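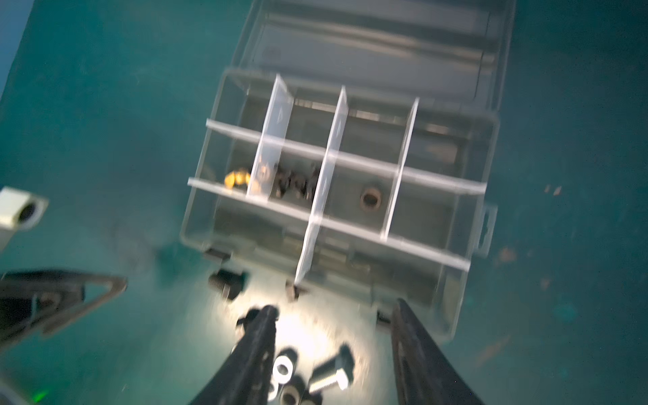 Snædís Grímsdóttir wrote back the same evening to say that we had the wrong man, and that she was sorry, but no Icelander of that generation would have passed the name Lund down to his children the way we had it in our chart. She thought he was far more likely to be a Dane or a Swede who had spent some years in Iceland on the way over, and she told us to stop looking for his father and start looking for his wife.

Well! Anyone who came to the winter talk will remember that chart, which took up most of the wall behind the coffee urn. It is now rolled up under my desk. I can't say I miss it, though, because her letter has turned up more on the Lund house in one spring than we had found in all the years of people saying "somebody should really look into that place."

For those new to the newsletter, the Lund house is the tall gray one at the top of Harbor Street with the side porch and the name Jumumby carved over the door. It has been a dentist's office, a rooming house and a nursery school, and it is now a family home again. The present owners have been very generous about letting us poke around in the attic and the cellar, and they lent us the deeds to copy.

The deeds are where we started. They show the lot going from the lumber company to "C. Lund, merchant," and later from "Mrs. C. Lund, widow" to the man who turned it into a rooming house. We had always taken for granted that Lund built it. The tax rolls say different. For two years after the sale there is no building on the lot at all, only "shed, and boat." Then a dwelling appears, and the name against it is hers. I read that line over and over. A married woman in this town paying the tax on a house of that size in her own name was unusual enough that the clerk added a note beside it, which unfortunately ran into the binding and can't be read past the word "by."

So we took Snædís's advice and went after Mrs. Lund.

Her first name was Gudrun, or that's how the church book spells it. The census taker heard "Goodrun" one time and "Catherine" the next, and I'd love to know what went on at the door that day. In both she gives her birthplace as Iceland and her husband's as Denmark, so Snædís was right about him and we were right about there being an Icelander in the house. We had simply hung the whole thing on the wrong spouse. The earlier census has her as a seamstress. The later one has her as "proprietor," and the box for what she was proprietor of says "polish."

That brings me to Clivex, which older members may remember from the tins. It was a stove and harness polish, made in the shed behind the house and sold from the Lund store on the landing and by mail. We had always credited it to him, since his was the name on the lid. But the museum room has had an account book for years, listed as "Lund, household," that was put away with the recipe books, and when I finally sat down with it on a wet Monday I saw that it isn't a household book at all. It is the Clivex order book, in a small upright hand that matches Gudrun's signature on the deed. Lampblack, wax, turpentine, labels, string. She has every customer down by town, and she was very plain about the ones who did not pay. "Promised, did not," is written next to a livery stable across the bay in entry after entry until it just becomes "P.D.N."

The biggest order in the book is for 50 tins, to a firm called Orkari. It shows up every April and nowhere else. I had no idea what that was and neither did anyone I asked. Snædís thinks the word has been put together from Icelandic, with a sense of strength or energy in it, and that it may have been a nickname for a person before it was a business. The address is a wharf number up the coast, and the goods went by boat. One page has a line that reads "Orkari 20 tins returned, lids," with nothing to say what was wrong with the lids. After that the lid supplier changes. If you have family from up that way and the name rings any kind of bell, please write to us. We would be thrilled to hear from you, even if all you have is half a story from a great-aunt.

Now to the carved name over the door. I have heard three explanations for Jumumby since I moved here, and all were told to me as certain. The most popular is that it was the name of a ship. We looked, and there is no vessel with that name in the port lists we have, or anything close enough to be a misspelling. The next is that it was a place in Denmark, which sounds sensible with that ending, but Snædís and her friend at the map library couldn't find one. The last is that it was a child's word. I used to think that one was too sweet to be true – I have come around a little. The Lunds lost a son when he was small. His stone is in the old section of the churchyard, on the slope side, and the bottom line of it is sunk below the turf. Last month the sexton kindly let us ease the grass back, and there are letters on it: a J, a U, and what could be an M. The rest has flaked away.

I don't want to make too much of three worn letters. It could be the start of "June" badly cut, and it has been pointed out to me that lichen can look like anything if you want it to. All the same, I stood there quite a while.

What comes next? We have a good stretch of the order book still to copy out, and the handwriting gets harder toward the back, where she switches between English and Icelandic in the middle of a line. Snædís has offered to read those pages if we send clear scans. We'd also like to find out what happened to Gudrun after she sold. The deed calls her a widow "now of this county," so she hadn't gone far, but she isn't in our churchyard next to her husband and son. There is a space on the stone for her that was never filled. My guess is a second marriage, and a new last name that we haven't thought to look under. The county marriage index is on film at the library, and the reader is working again, so if you like a dim room and a long list of names, come and join in. It's more fun than it sounds, truly.

We would also love to see any Clivex tin, lid or label you may have in a garage or barn. The museum room has a single lid, badly rusted, and not one whole tin. You don't have to give it up. We'd like to copy the wording, as the directions for use might tell us whether the recipe changed after the shed fire.

And yes, there was a shed fire. It gets one line in the order book: "Shed burned Tuesday night, orders late." The next entry is for string.

The copied deeds and the first part of the order book are in the green binder in the reading room. Please use pencil when you have the binder out, and put the pages back in the order you found them.

Print this article
E-mail this to a friend

Comments

Harbor Street reader: My grandmother roomed at the Lund house when she taught school, and she pronounced it with the weight on the middle, ju-MUM-by. She said the landlord pronounced it that way too. I don't know if that helps with the child's word idea, but I can hear a toddler in it.

Ellen: Have you tried the Lutheran records for the next town over? Their marriages didn't always make it into the county index. My own great-grandparents are missing from it and they were certainly married, there's a photo.

P.D.N.: Changing my user name in honor of Gudrun. Wonderful piece. I think we may have a Clivex lid nailed over a knothole in the barn, will check this weekend.

Ellen: Also, the livery stable across the bay was my other great-grandfather. Sorry, everybody.

Recent items

The ferry landing before the breakwater
Reading old tax rolls: a beginner's evening
Who was buried on the slope side?
Recipe books in the museum room, a new list
Letters to the newsletter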